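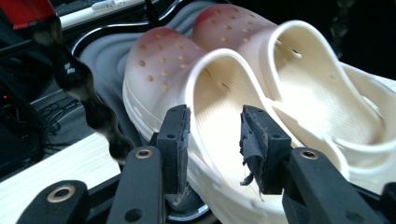

Hand-held gripper at a pair of cream clogs.

Stososico – Shoe Handling Recordings, Returns Department

README, version 3

Summary

Stososico is a set of 151 recordings of shoe handling, made with hand-held grippers by the people who work in the returns department of Uromano in Wiltden. The recordings are used to teach a robot arm the first part of the job: taking a returned shoe, turning it so that the size can be read, and putting it next to its partner. The decision if a shoe can be sold again stays with a person.

This file explains the contents and also what the work with the grippers has changed in the department. The second part was requested by the staff, and we ask you to keep it together with the data when you make a copy.

Contents

recordings/ – one folder for each recording, video and gripper opening
notes/ – comments of the workers, with their permission
splits/ – 110 recordings for training, 41 for testing
CHANGES.txt – corrections since the first version

Of all recordings, 78 show foam clogs. The other ones show sneakers and sandals. Boots are missing, because we got very few of them before October.

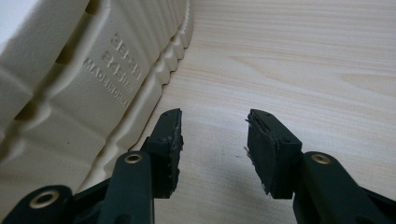

Text: Constanza Ulloa, with Timo Kleinschmidt
Last edited: Sunday, April 13, 2025

Reading the size

For a clog like this one, the marking 38-39 is raised letters in the same cream color as the foam. A person turns the shoe a little until the light makes a shadow, and reads it. We did not know how much time goes into this small turn until we had to do it with a gripper. Please do not remove these parts from the recordings, even if they look like waiting.

What has changed for the staff

Before the project, every worker had a personal way to handle a pair. Hywel Gwilliam always turned both shoes at once, one in each hand. With the gripper this is not possible, and he was slower in the first weeks. We agreed with the shift lead, Gisela Sauerland, that recording time is not counted in the daily target. It is also voluntary, and a person can stop in the middle of a shift.

Some workers told us that their wrists are less tired on recording days, others said that the thumb is more tired. Both comments are in the notes folder. The question about jobs came up in every meeting. The written answer from the company is that no position will be removed while the trial is running. We cannot promise more than that in a README.
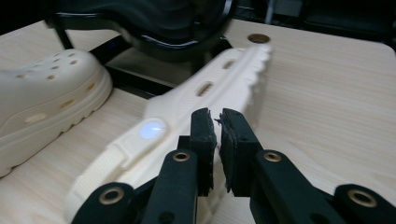

Gripper pads are the part which the workers complain about most. They are changed by Pascal Schwerdtfeger, who was a packer before and now has half of his hours for the equipment – a task that did not exist in the department. He asks for new pads when the inner edges become as rough and torn as they are here, but the delivery is slow. Recordings with worn pads are kept in the set and have the value "worn" in the field pad_state.

Known limits

The markings on very dark soles are often not readable in the video.
The field worker_id was replaced by random letters. Please do not try to find out who is behind them, and do not use the set to compare the speed of persons.
In the folder Ambrosio (our name for the second table) the clock is wrong in the early recordings. Use the frame number.

Contact

Questions about the data go to Timo Kleinschmidt, questions about the working conditions to Gisela Sauerland.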